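Karakaya Handbook to the Book of Jeremiah

3 min read

The Karakaya Handbook is a one-volume guide to Jeremiah for pastors, seminary students, and lay readers who want more help than study Bible notes can give. It works through the book in 12 parts, each with a short introduction, a fresh translation, and comments on the Hebrew where it affects the sense.

Jeremiah has come down in two forms, with the Greek noticeably shorter than the Hebrew and the oracles against the nations placed in a different spot. The handbook follows the Hebrew order and marks the main differences in the margin. A separate chapter covers the Qumran fragments and what they add to the question.
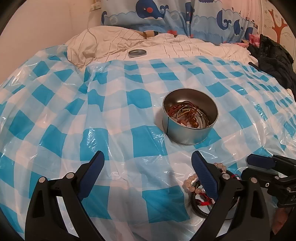

The prose sermons get their own treatment, including the long debate over their ties to Deuteronomy. Readers who don't have Hebrew can follow the argument, as all words are given in English letters and translated the first time they appear.

Specifications: hardcover, sewn binding, 700 pages, 6 maps, subject and scripture indexes. The bibliography runs to 2,000 entries and is also a free download from Prokstead.

The handbook is part of the Jevari Prophets series. Volumes can be bought singly or by subscription. A paperback is due in May. Orders from outside North America are filled by Zusollow, and shipping is figured at checkout.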